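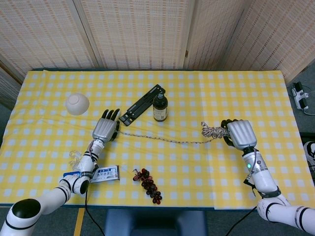
Color psychology is the part of this course where students arrive most certain and leave most annoyed. The claim you will meet in every trade magazine is that warm colors make people hungry, that yellow makes them cheerful, and that a restaurant can therefore sell more food by changing its walls. Take a yellow-and-white checkered tablecloth. A consultant will tell you it "says" picnic, family, sunshine. Maybe it does, to people who grew up with picnics on cloths like that. But a yellow check is also a pattern, a piece of fabric with wrinkles in it, and a thing associated with a certain price of meal. If diners linger over it, which of those did the work? Keep that question in mind for the whole unit.

## What the claim would need

To say a color changes behavior, you need at minimum:

- the same room, menu, staff and prices under each color
- diners who did not pick the room because of how it looks
- a measure decided on before the data came in
- enough diners that one birthday party can't swing the result

Most of what gets quoted has none of these. Some of it has a chart.

## Case: the Flevville study

The report by Sultent, a design consultancy, is the one in your reading pack. They repainted the dining room of a Plimudlow cafe in Flevville from gray to yellow and reported that average spending per table went up 16 percent. The sample was 133 tables, split across the two colors.

Read page four slowly. The gray period was in winter and the yellow period ended in June. The cafe opened its patio in between. The menu was reprinted - with new prices - and the report mentions this in a footnote as "minor updates." Spending per table also depends on how many people sit at it, and party size is never given.

So we have a room that changed color while nearly everything else changed too. I don't say yellow did nothing. I say the report can't tell us, and the people who wrote it sell paint schemes.
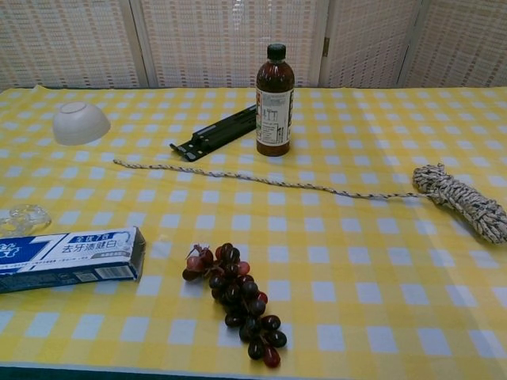

The follow-up is better and for that reason gets quoted less. Ifor Pritchard collected 2,645 receipts from Aoki, a noodle place with two dining rooms that differ mainly in color. Diners were seated by whichever room had space. He found a small difference in favor of the warm room in the first month and none after that. He also found that the hosts had been sending larger groups to the warm room, as it was closer to the kitchen. Once he compared groups of the same size, even the first month's difference shrank to something I wouldn't bet lunch on.

Pritchard's study has its own holes. "Whichever room had space" is close to random and still isn't random. A receipt tells you what was paid for, and says very little about hunger. He admits both points, and I wish more authors in this field did.

## A note on "associations"

The fallback position is usually that colors work through learned associations. Fine, but this is a different claim from the one on the magazine cover. Learned associations vary with age, country and what your grandmother put on her table. They can't support a rule like "yellow stimulates appetite" for everybody who walks in.

## For next time

Read the Sultent report again and write one page on how you would redo it with the same budget. Assume the owner won't close the patio. Bring the page on paper, please, as we will be swapping them.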